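Prüfliste Elektrokleingeräte und Mehrfachsteckdosen, Werkstattplatz 2
Geprüft am Samstag von Ourania Vrettos

1. Arbeitsfläche
Platte sauber, nichts klebt, keine scharfen Kanten. Richtig schön geworden, seit die rotbraune Marmorplatte liegt! Der gelbe Werkzeugkasten hat hinten rechts seinen festen Platz.
Ergebnis: in Ordnung

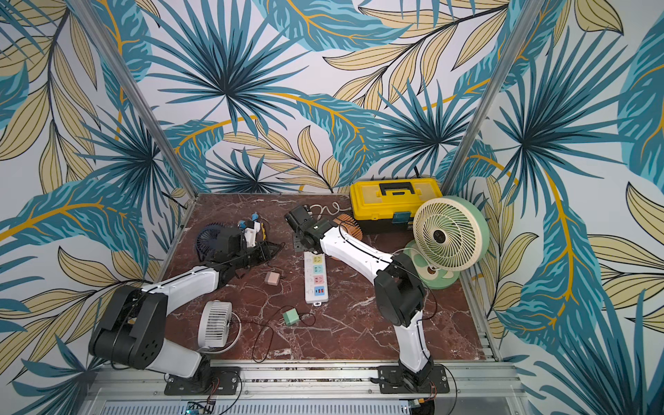

2. Ventilatoren
Schutzgitter fest, Flügel laufen frei, kein Schleifen (15 Minuten Probelauf, herrlich leise!). Bitte beim Wegräumen das Kabel locker legen und nie um den Korb wickeln.
Ergebnis: in Ordnung

3. Mehrfachsteckdose
Weißes Gehäuse verkratzt und etwas schmuddelig, mit dunklen Fleckchen obendrauf. Keine Risse gefunden, also trocken abwischen, Stecker vorher ziehen. Die farbigen Steckfelder in Rosa und Blaugrün finde ich einfach klasse. Das gelbe USB-Ladegerät verdeckt allerdings den Nachbarplatz fast ganz, bitte umstecken. Loses Kabel vom Ventilator wegführen.
Ergebnis: Nacharbeit, klein

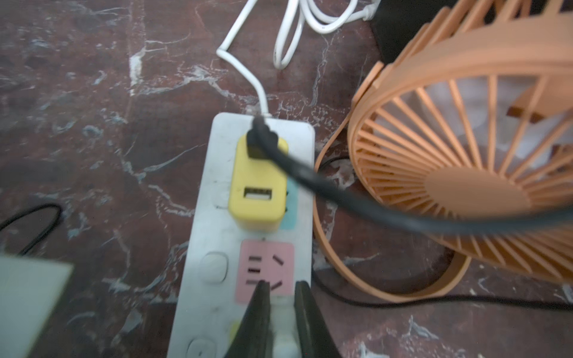

4. Leitungen und Last
Maximal 1000 Watt an diesem Platz, der Aufkleber dazu kommt noch. Leitungen auf Knicke abtasten, auch direkt am Stecker.
Ergebnis: in Ordnung

Nächste Prüfung: Mai, dann auch mit Platz 3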